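Cricket diary, February

Up before 6 to follow the chase at Trestham on the radio, which I had promised myself I wouldn't do again. Flillport needed 202 on a pitch everyone had called flat for a week. I have never trusted that word. A pitch is flat until the third over, and then the same people who called it flat start talking about moisture.

Flillport lost 4 wickets before the drinks break and the commentators said they were "rebuilding." Maybe. From the sound of it they were blocking half volleys and hoping somebody would bowl them something worse. The required rate crept up, and with 10 overs to go I was told, twice, that Flillport had them right where they wanted them. I wrote that down so I could enjoy it later.

They lost, of course. Two short of the target's neighborhood would have been respectable; they weren't in the neighborhood. I turned it off before the interviews and made toast.

What bothers me more is the talk about the Drorkonen ground. The league wants to move next month's games there on the strength of a new drainage system, and the word going around is that it can take a heavy shower and be ready in an hour. I'll believe it when I see it. I sat through an afternoon at Drorkonen two seasons back when it drizzled over lunch and we didn't get a ball after tea. The outfield looked fine from the stands. It always does from the stands.

And then the Schnyder ratings came out this afternoon, with Flillport's opener up again. He made his runs against the two weakest attacks in the league – I'd like to see a rating that knows that. The people who publish it say it adjusts for the opposition, but they don't say how, and until they do I'm treating it like a weather forecast from an uncle.

Dug out the old scorebooks tonight to check his record at Trestham. Half of them are in my handwriting from before I learned to do byes properly, so they prove very little. He has never passed fifty there, as far as I can make out.

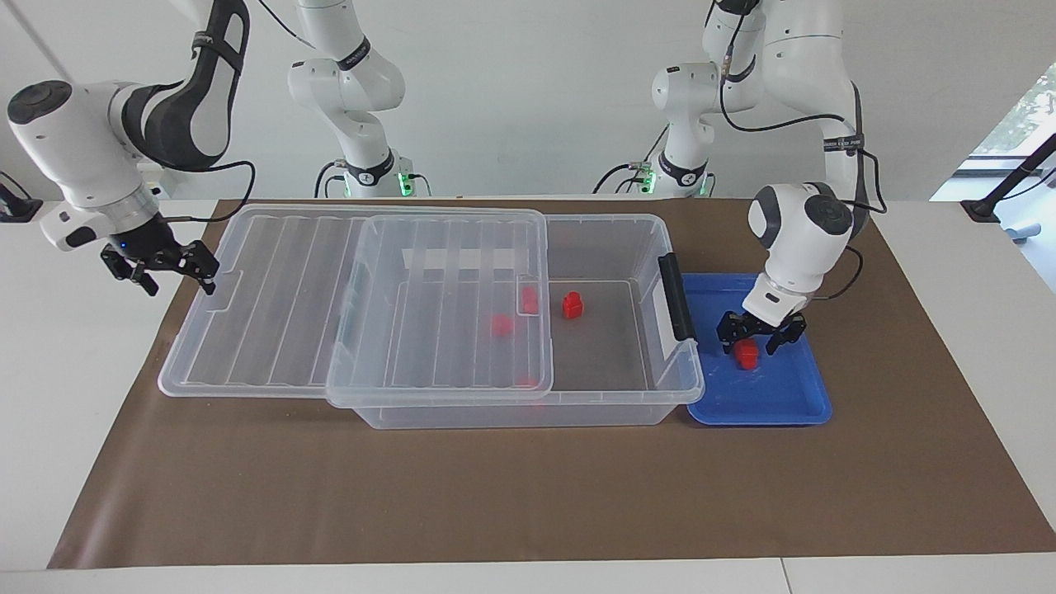
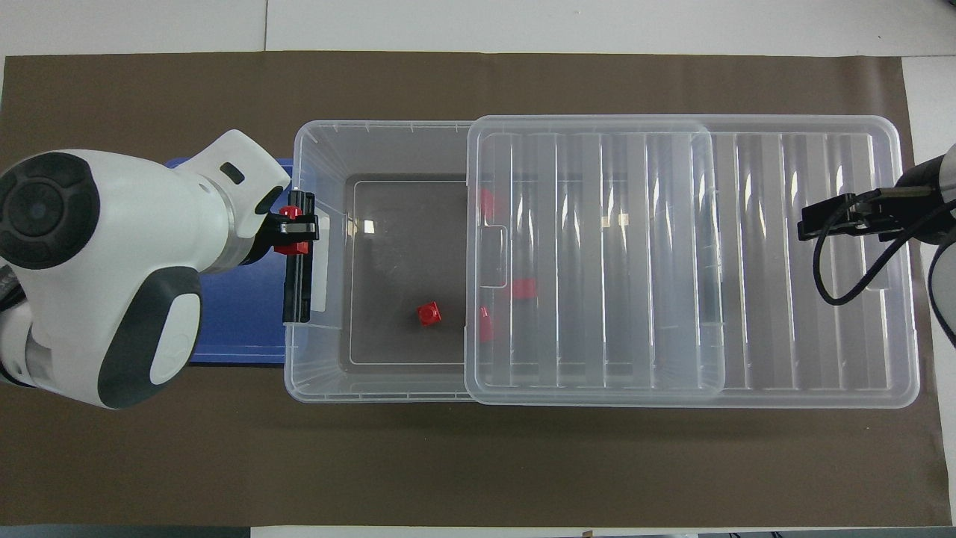 So would I still pick him for the Drorkonen game? I would, down the order at five, and I'd give the new ball to someone else's favorite to worry about.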